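From: Memwood parish list
Subject: Re: Callthorpe shipment and the outreach kits

Hi all,

Sorry for the slow reply, I've been up to my elbows in the hall kitchen since lunch (the soup night crowd was huge, and wonderful!). I've pasted the earlier message underneath so the new folks can follow along.

> We've heard back from the church at Carrillo. They'd like
> the school kits before the new term if we can manage it,
> and they've asked for hymn books too, any colour, any
> condition, so long as the pages are all there. Can someone
> tell me where we're up to with the packing? And is the
> money for freight going to stretch?

So, packing first. We finished 231 kits as of Friday night, all labelled and stacked in the side room at Callthorpe. I'd love to see us get further, but we're out of exercise books and I don't want to send kits with bits missing. If your kids have spare ones from last year with clean pages, bring them Sunday and pop them on the table by the door.

Freight is the happier story. The Memwood fete gave us $4,000 after costs, and the Flimau congregation has promised up to $1,000 on top of that, bless them. The quote I've got sits comfortably inside the first figure, so my favourite idea is to put Flimau's share towards the roof at the Carrillo prayer house, which leaks right over the pulpit. Have a think and write back if you'd rather it went somewhere else.

Hymn books: I have two boxes in my garage and they smell a bit like a garage. Airing them out now! The old red ones have the harmony parts, and I know the choir over there will make good use of them.

Please keep the pastors in your prayers too, they've had a long January.

Cheers, and see you at morning tea

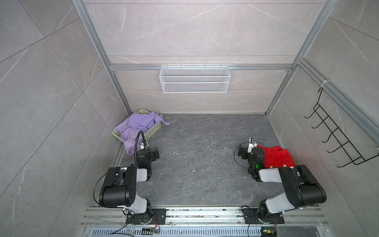
Where do we leave spare exercise books for the school kits?
On the table by the door, this Sunday.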